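Week 4: Pricing a menu
Ylva Boström, Colham evening course

Most cafés price a dish by looking next door and knocking off a bit. Next door did the same to you.

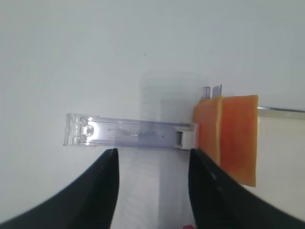 Start with plate cost: everything on the plate, including the garnish people leave. If a burger costs 205 pence to make and sells for 1325, don't order the yacht yet. Rent would like a word.
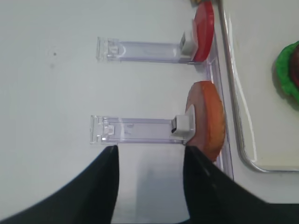 Cheese is where the money goes. One slice is free in the owner's head and 4000 slices are an invoice. Write down the portion, then watch the cook ignore it.
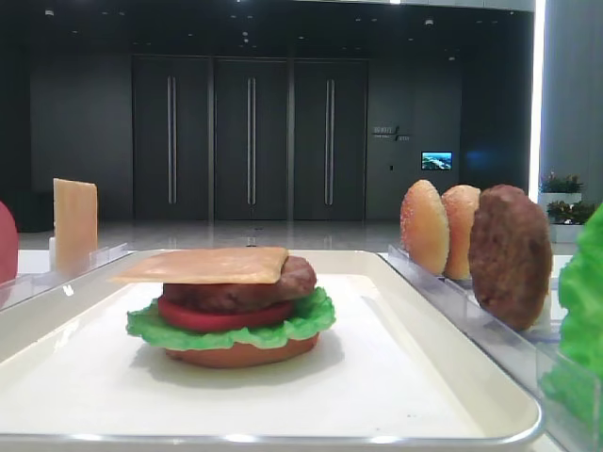
For next week
Read Verschueren, chapter 2. Bring a menu you didn't steal.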